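Préparer une démo de robot simulé pour une journée portes ouvertes

Publié le 16 août 2021

Chez Unonbridge on ouvre les portes une fois par an, et depuis deux éditions c'est moi qui m'occupe du poste simulation. Un robot à deux bras dans un petit intérieur virtuel, un grand écran, des visiteurs de tous les âges... et moi qui parle trop vite. On m'a demandé ma recette après la visite de Drorstead en mars, alors je la mets ici, dans l'ordre où je la fais.

1. Charger la pièce et ne plus y toucher

Je pars toujours de la même pièce. La nôtre s'appelle Parkach, elle a une armoire, une table, des tableaux au mur, bref de quoi s'y retrouver tout de suite. Je la charge la veille, je vérifie que tout s'affiche, et je sauvegarde cet état sous un nom bien clair (pas « test_final_bis », j'ai donné). Le matin même, on ne met plus rien à jour !

2. Commencer par une vue de pince

Les gens s'attendent à voir un robot en entier. Moi je leur montre d'abord ce que voit le poignet, doigts ouverts, tout près du bois, et je les laisse chercher un petit moment où on se trouve.

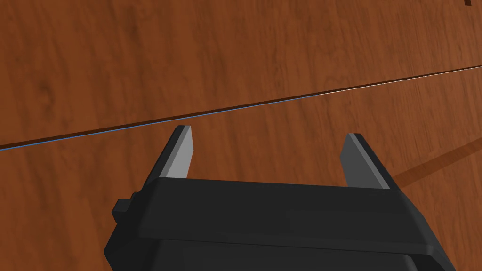 Ensuite je leur demande d'ouvrir et de refermer la pince au clavier, sans bouger le bras. C'est tout bête mais ça occupe les mains, et ça me laisse le temps d'expliquer que le simulateur recalcule les contacts 1000 fois par seconde sur notre réglage. Si votre machine rame, baissez d'abord la qualité des ombres et gardez la physique telle quelle. Un rendu un peu moche passe très bien, un objet qui traverse une table beaucoup moins.

3. Passer aux objets

Deuxième vue de poignet, cette fois avec du monde dedans. Je choisis des choses que tout le monde connaît, de formes bien différentes, et je les laisse de travers. Un enfant m'a reconnu le Van Gogh avant ses parents, j'étais ravie. 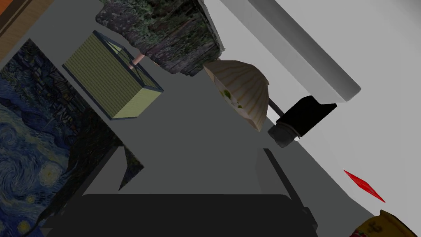 Vue de poignet : La Nuit étoilée à gauche, la corbeille jaune-vert et le bol couché un peu plus haut.

Comptez 5 minutes par groupe sur cette étape, pas plus. Au-delà, quelqu'un veut tout attraper et la file s'allonge dans le couloir.

4. Finir par la vue d'ensemble

C'est là que je bascule sur la caméra haute — et que les « aaah » arrivent. On comprend d'un coup où sont les bras et la table. Gardez la bascule sur une seule touche. J'utilise le petit panneau Tzavaras, mais un raccourci clavier fait pareil.

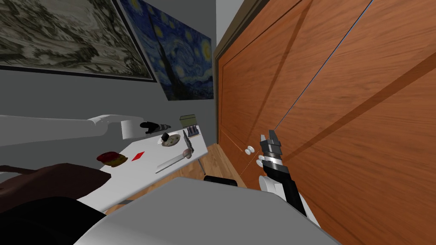
Vue haute de la pièce : les deux bras, la table blanche et l'armoire à droite.

5. Remettre à zéro entre deux groupes

Rechargez l'état sauvegardé à chaque fois, même si rien n'a l'air d'avoir bougé. L'an dernier on a eu 438 visiteurs et j'ai sauté cette étape une seule fois, évidemment devant le groupe le plus nombreux. Prévoyez aussi une bouteille d'eau et un deuxième câble vidéo.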